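I've had the new Jilletti record on repeat since October and I still haven't gotten tired of the second side. It's called *Plulholm*, it's a live album, and if you've ever stood near the back of one of their shows wondering how four people make that much noise, this is the one to get!

A little history for anybody new. Jilletti put out two studio albums that I liked fine. Good songs, good playing, but the drums were tucked away so far down that you had to go looking for them. Then friends started coming home from shows with this dazed look, telling me the records didn't come close. I finally caught them at the Kiser, a room that holds 500 if everybody breathes in, and I got it by the end of the first song. The bass is the lead instrument. Everything else is hanging off it.
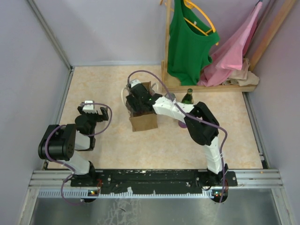
So a live album was the obvious next move, and they've gone about it the right way. One night, one room, the whole set in the order they played it. It runs 74 minutes with hardly any talking between songs (there's one mumbled thank you and a bit where somebody asks for more vocals in the monitor, and I'm so glad they left that in). No overdubs, according to the sleeve notes, and I believe it, because the guitar goes badly out of tune in "Weerakoon" and they just keep going. It sounds fantastic. By the last chorus the sour note is part of the hook.

"Weerakoon" is the one I keep sending people. On the studio version it fades out right when it's getting good. Live, they take that same riff and ride it for eleven minutes — the keyboard drops out, the drummer moves over to the toms, and the crowd starts clapping on what I'm pretty sure is the wrong beat. Then the band shifts over to meet them! I've played that section for three different people now and made them all listen to it twice.

The slower songs get a lift too. "Side Door" used to be the track I skipped, a pretty thing that sat there being pretty. With a real room around it you can hear the vocal bounce off the back wall, and the singer starts leaving longer gaps to let it come back. I don't know if she planned that or just noticed it on the night. Either way I had to pull over the first time I heard it in the car.

My one gripe is the track order on the vinyl. They had to split "Long Weekend" over a side break, so you get up, flip it, and come back in cold halfway through a guitar solo. Get the CD or the download if that kind of thing bugs you. I bought the vinyl anyway, and there's a nice fold-out with the handwritten set list.

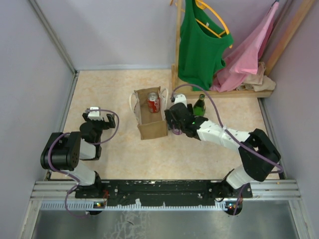
Uzma Qureshi wrote in after I first mentioned the album to say that I'm wrong about the studio version of "Weerakoon," that the fade is the best part, and that the live one should have stopped at six minutes. We've gone back and forth on it by email ever since. She did agree with me on "Side Door," so I'm calling it a draw.

They're back on the road in the spring, 30 dates, with Hashini Thambiah opening on the first half of the run. I've only heard her EP, just voice and a very crunchy organ, and I think she'll go down great in those rooms. I've got tickets for 2 nights already and I'm eyeing a third, depending on whether I can get a ride home.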